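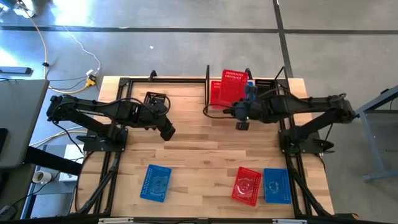
Search this course Enter keywords

Retail Storage and Handling, Handout 4: Sorting Small Goods

Last week we looked at the receiving area. In this unit we study how small goods are divided before they go to the shelf.

A sorting rule must be simple enough that a new worker can repeat it after one hearing. The Pryor store sorted by supplier for many years, and the staff had to read every label. Later it changed to sorting by destination - one color for each department - and the labels were read only at the final check.

Terms to know:
Batch - goods which are sorted together under one order number.
Overflow - goods that do not fit in their assigned container.
Dead stock - goods with no sale in 16 weeks.

Please compare the two stock lists, Demel (486 items) and Laler (2911 items). For which of them is sorting by color enough? Write one page and bring it to the seminar. The reading on overflow is moved to October.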